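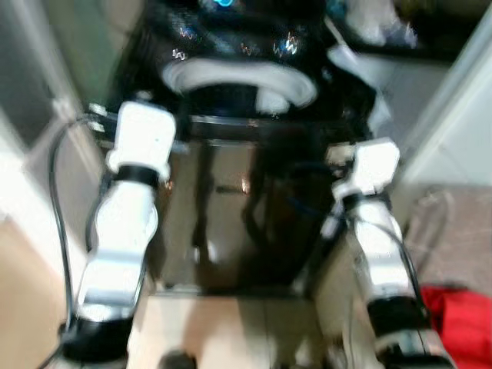 Brown, beige and one warm spot of orange. Floor colours!

Threads > Rooms > Floors

1/ Right, the floor thread, as promised. I have spent most of March on my hands and knees in the back room on Samir Road and I have had a brilliant time. Long one, get a tea.

2/ The room is 22 square metres and had carpet when I moved in. Grey-green, went right under the skirting, smelled of old dog. I lifted one corner behind the door, saw bare boards, and that was the evening gone.

3/ Carpet came up in strips. Cut it from the back with a hooked blade, roll each strip, tape it, carry it out before you cut the next one. I did three strips at once and then couldn't get to the door.

4/ Gripper rods next. These are the thin bits round the edge with all the little nails pointing up. Flat bar, tap, lift. Wear proper shoes! I wore slippers for the first wall and changed my mind at the first corner.

5/ Then staples. So many staples from the underlay. Narrow pliers and a kneeling pad, radio on. I found it really soothing, a bit like weeding.

6/ Under all that: old pine boards, a dark painted border round the edge and a pale middle where a rug must have sat for decades. I nearly kept it like that. Some of you would have, and I respect it.

7/ Got a quote for sanding and finishing from a firm in Losness. £559, all in, and they were lovely on the phone. Fair price I think, but I wanted to have a go myself, so I hired the sander from Lerkov and kept the rest for a rug.

8/ Sanding order for anyone about to start: knock every nail head down, coarse paper, medium, fine, hoover between each. Edges with the small sander. Corners by hand with a scraper, and put some music on for that part.

9/ The dust gets into everything. I taped the door, hung a damp sheet in the hall and still found it in the butter dish.

10/ Now the fun bit - COLOUR. I wanted warm but not orange. Old pine goes very orange if you let it, so I tried four oils on an offcut and then again on the boards by the window, where the light is completely different. Do both. The one I loved on the offcut looked like gravy on the floor.

11/ Winner was Nirkarar in the second lightest shade. Goes on looking alarming, calms down by morning. A 500 ml tin did more than I expected, though I did buy another for the second coat and I'm glad I had it.

12/ Put it on with a lint-free cloth, thin, along the board and never across. Wipe off anything that is still shiny after a quarter of an hour. Work backwards to the door (I know, I know, but after the carpet strips I wrote it on my hand).

13/ Oily cloths: lay them flat outside to dry before they go in the bin. They can heat up by themselves in a pile. Please do this one.

14/ Gaps. People asked. I left the narrow ones and filled the three widest with slivers of pine, glued and planed down. Filler paste had cracked in the hall within a year, so I wasn't going there again. It is a bit draughty by the chimney breast and I can live with that.

15/ What I love is how many browns there are in it. Biscuit in the morning, toast by teatime, nearly toffee when the lamp is on. I keep going in to look. I took a cup of soup in there last night and sat on the floor!

16/ Rug decision is still open. Wool, flat weave, something with rust or mustard in it. Round or square? Tell me, I've looked at so many they have all gone blurry.

17/ Hello to all 3,881 of you, by the way, which is a daft number of people to be interested in staples. Skirting boards next. They want stripping back and I have already bought the scraper.

Last updated: 22 Mar 2025

Contact | Copyright 2025 | Back to top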